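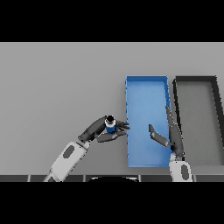 Catherine Kinnear writes that she has read every tip going on hiring help for a small workshop and that most of them seem to come from people selling job ads. She wants to know whether a paid ad ever beats a card in the hardware store window.

Sometimes it does. I wouldn't start there, though.

Hiring a helper for the shop (or the house, or the kitchen): what I'd do and what I'd skip

I've taken on part-time help for a two-bench repair shop on and off for years, and before that I hired for a catering kitchen that was mostly my own house. I have been sold a lot of hiring advice in that time. A good deal of it is office advice with the word "workshop" dropped in.

Write down the work before you write the ad

Keep a sheet of paper on the bench for two weeks and note every job you wish somebody else were doing. Mine said sweeping, sorting hardware, answering the phone, sanding chair legs and driving to the dump. I had been planning to advertise for an experienced furniture repairer. On the evidence of that sheet I needed a careful person for two afternoons and a cheaper phone plan.

If the sheet is nearly blank after two weeks, don't hire. Tidy up, raise your prices a little and look again in September.

Be suspicious of the ready-made job description

Hviid, the template service everyone seems to have a discount code for, will give you a finished description in a minute. I tried it. It asked for a "self-starter with excellent stakeholder communication" to sand chair legs. Type your own. Say what the job is, where it is, the hours, the pay, and the worst part of it. My worst part is the dust. Put the worst part near the top and you'll get fewer replies, which suits me fine.

Print the pay

I know all the arguments for leaving it out. You'll attract the wrong people, you'll lose room to bargain, your other helper will see it. Your other helper should be able to see it. An ad without a number gets you phone calls asking for the number.

Paid ads

Back to Catherine's question. I paid $50 to run an ad on Ranance for one month. The report at the end told me it had been shown 3000 times, and I'm prepared to believe that, but being shown is a very low bar. Six people wrote to me. Two of those lived within driving distance and one had plainly answered every ad on the site that morning.

The card in the window cost me a card. I got one reply and hired her. One hire proves very little and I'd be doing just what the ad sellers do if I claimed otherwise. Put the card up first, give it a couple of weeks, and spend money after that if you still need to.

Boards worth trying before you pay:
The hardware store or lumberyard counter
The community college shop class, if the instructor will take a notice
The back of your own invoices
The library

Agencies

Plestby quoted me a flat fee of $1000 to find a part-time helper. Maybe that makes sense for a full-time cook with a food safety certificate. For two afternoons a week I couldn't make the numbers work with any amount of squinting. If you do go to an agency, ask what happens to the fee when the person leaves after a month. Get the answer in writing. "We'd look after you" isn't an answer.

The interview

Skip the question about the greatest weakness. Skip the one about the animal they'd be. I once asked both in the same afternoon and learned that people prepare for them.

Walk the person around the shop and watch what they look at. Ask them how they would clean up a glue spill, or what they'd do first if they opened the kitchen in the morning and the fridge was warm. Then stop talking. I'm bad at this last part and have more than once described the whole job to a candidate, decided they were a wonderful listener, and offered it to them.

Try-outs

Everybody recommends a try-out shift. Fine, but pay for it. A free trial day is work you haven't paid for, and depending on where you live it may be against the law too. Keep it short, two or three hours, on a real job that won't ruin you if it goes wrong. Don't use a customer's heirloom.

I'm less convinced than I used to be that the try-out tells you much. Nervous people do badly and show-offs do well. I look for whether the tools go back where they came from.

References

Call them, don't email. Ask "what did you have them doing?" before you ask whether they were any good. I had one glowing reference from a man who, when pressed, couldn't say what the work had been.

Personality tests

Misterau offers one for trades and kitchens, with a colored wheel at the end. I took it twice, a week apart, and came out as two different people. Save your money for a second dust mask, which the new person will need anyway.

First week

Label the drawers before they arrive.
Show them the shutoffs: water, gas, power.
Write down who to call if you're out.
Agree on the pay date and stick to it.
Give them one job they can finish on the first day.

Paperwork is a separate matter and I'm not the one to ask. Household help and shop help are often treated differently for tax, and the rules change by state. Call your state labor office, or pay an accountant for one hour. Don't take it from a tips page, this one included.

Comments

Telma Quezada: I disagree on email references. My best helper's old boss was deaf and wrote me two pages. Let them choose how they want to answer.

Fair point, and I've changed what I do. I'll still ask what the work was.

Preben Kirkegaard: Does the card in the window need tear-off strips?

Yes. Cut them wide enough for the phone number and the word "workshop," or they'll find it in a coat pocket and have no idea what it's for.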